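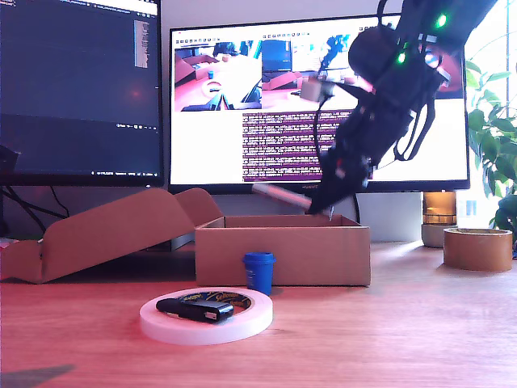 Notes from the Cokwood bench
3 minute read

Teaching a robot arm to tidy a desk is a lot like teaching a teenager, except that the arm does it when asked and has no idea why. Our target this spring is 200 clean examples of one job: pick a thing up, put it in the cardboard box, let go. By Tuesday we had 72. Godfrey Kombo had promised the funders 80, so we are calling that a rounding matter.

Each example is a person steering the arm through the whole job while Petomier, our recording program, saves the camera views and the joint positions together. The learning system then gets the lot and is invited to draw its own conclusions. Early conclusions included hovering over the box for ever, and a firm belief that letting go is optional.

The desk stays cluttered on purpose. Our first batch was done on a bare table, and the arm became a genius on bare tables and a fool anywhere else. So the tape, the little blue cup and the USB stick stay out, and get shuffled between takes. Godfrey does the shuffling. He says it is random. I have watched him and he puts the cup back in the same place every time.

Shiny things are the current misery. A polished metal cylinder picks up the colour of whatever is near it, and seen from close to the fingers it is mostly highlights. Gudeta, the model we trained in the winter, was fine with cardboard and dull plastic and went to pieces over anything you could see your face in. The new batch leans heavily on awkward objects for that reason – ten of them, gripped high, low and in the middle.

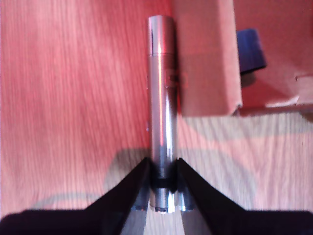 What we throw away

More than I'd like. A take goes in the bin if the person steering dithers, because the system will learn to dither too, and with real commitment. It also goes if a camera drops out. We do keep the ones where the first grip is poor and the driver backs off and has another go. Carkach, the model before Gudeta, had only ever seen perfect grabs, and when it missed it carried on to the box and solemnly delivered nothing.

If you fancy an hour at the controls, mornings are best. No experience needed, and it may even help, as the experienced among us have picked up habits.

You are reading the free edition. Enter your email to get the next one. We use cookies to remember that you closed this box.

Comments (3)

marsh_pete
"Solemnly delivered nothing" is my last annual review.

Ines T
Do you change the lighting between takes as well? We lost most of May to a model that only worked before lunch.

bob in the annexe
Put me down for a morning. I dither, though.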